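Fellari Tabletop: a data card

What's in it

Fellari Tabletop is a collection of short table-setting and clearing sequences, all done with toy food and everyday dishes. There are 124 sequences in the current release, and I had a great time putting together the layouts! If you like bowls inside plates, fruit inside bowls and cups in awkward places, there's plenty to dig into.

Everything happens on a white tabletop. The props are mostly play food (oranges, strawberries, bananas) plus dishes in soft, muted colors. I love how much variety you get out of such a small set. A banana in a bowl is a different problem from a banana on a bare table, and a strawberry near the edge is different again.

Layouts

Each sequence starts from a layout card. The cards come in 2 groups, named after the boxes they were stored in:

Cendton: dishes spread out, food mostly on the table, at most one item already in a dish.
Degefa: busier layouts, with food or a container already sitting in a bowl, and small items placed well away from the dishes.

Degefa is my favorite by far. The dishes tend to be close enough together that the order you clear them in really matters, and a curved item in a small bowl makes for a lovely little puzzle.
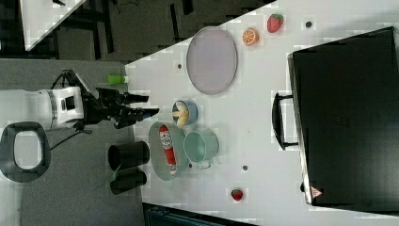
Labels use plain names: plate, bowl, cup, orange slice, strawberry, banana, can. Where a layout has two of the same thing, they get a number (strawberry_1, strawberry_2) counted from the far side of the table. Colors are stored in a separate field so you can ask for "the blue bowl" or just "a bowl". Contents are listed too, and an item counts as inside a dish even when part of it sticks out over the rim.

Files

layouts/ has the starting positions as text
sequences/ has one folder per run
labels/ has item names, colors and contents
notes/ has my comments, typos included

The full download is around 600 MB.

Known issues

Some early Cendton labels say "dish" where they should say "plate". Cup handle direction is missing from part of the Degefa group, and I'd really like to fill that in for the October update.

Use and credit

Free for research and teaching. Please credit the Desard project and mention the group you used. If you come up with a new layout, send it over, I'd love to try it!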